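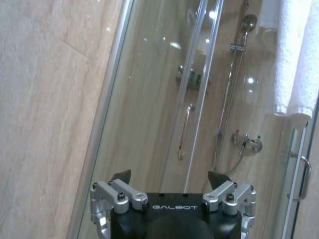
Shower enclosure, beige stone-look walls

From: Pushpa Rastogi
To: Exhibitor liaison list
Date: October 17, 2025
Subject: Re: Move-in schedule and road closures near the Kaditia Exhibition Center

Dear colleagues,

I am writing on behalf of the organizing office in reply to Mr. Park's message, which is quoted below for those who joined the list after it was sent. Several exhibitors have put similar questions to us by telephone, and the office would like everyone to have the same answers in writing.

The show will open as planned. The center's management confirmed to us this morning that the marches announced for the downtown district do not pass the halls, and that the freight entrance on the north side will stay open throughout the move-in period. The main entrance will also stay open, although visitors coming by bus should expect to be set down one stop early on both move-in days.

Kenji Park wrote:

> The Shboul stand is one of the larger ones in Hall 2, and our
> contractor needs 29 hours to build it. We were told in September
> that trucks could be unloaded from six in the morning. Our driver
> has now heard that the bridge road may be closed until noon.
> If that is so, we cannot finish before the hall is locked for
> the night.
>
> I would be grateful for a clear statement on three matters: the
> hours of the freight entrance, whether late working will be
> allowed, and who pays for it if it is. I would also like to know
> whether any exhibitors have withdrawn. Our sales staff are being
> asked this by customers and do not know what to say.
>
> Kenji Park
> Shboul

On the first matter, the freight entrance will be staffed from six in the morning until ten at night. The bridge road closure applies to private cars only. Trucks carrying a move-in pass will be let through at the police checkpoint, provided that the pass is displayed in the windshield and the license number matches the one on file. Exhibitors who have changed carriers should send the new number to Rungnapa Panyasiri as soon as they have it. Passes cannot be issued at the checkpoint.

On the second, late working has been approved for Hall 2 on both nights. Hall 1 will close at ten, as stated in the exhibitor manual. Any contractor who wishes to work past that hour in Hall 2 must give us a list of the crew members by name - the center will not accept a head count.

On the third, the organizing office will cover the hall charge for late working. Labor remains a matter between each exhibitor and its contractor. We recognize that Funumier and other smaller firms asked for more than this, and the request was discussed at length, but the budget does not allow it.

As for withdrawals, two companies have canceled. Both gave reasons unconnected with the marches. Guvus has moved up from the waiting list to take one of the spaces, and the other will be used as a seating area. Visitor registration stands slightly ahead of last year at the same point.

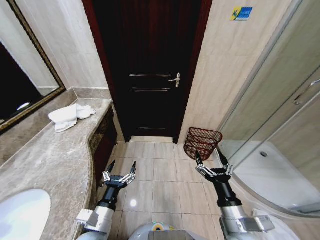 Door with lever handle and tiled floor

Soledad Boateng will be on duty at the organizer's desk in Hall 1 throughout move-in and can issue replacement badges. Questions concerning electrical orders should go directly to Tavion Escobedo. Orders placed after the deadline carry a surcharge of 50 percent, and this will not be waived on account of the road closures.

A further message will be sent to this list if the police alter the route. Please do not rely on reports from drivers or from other exhibitors in the meantime.

Yours sincerely,

Pushpa Rastogi
Organizing Office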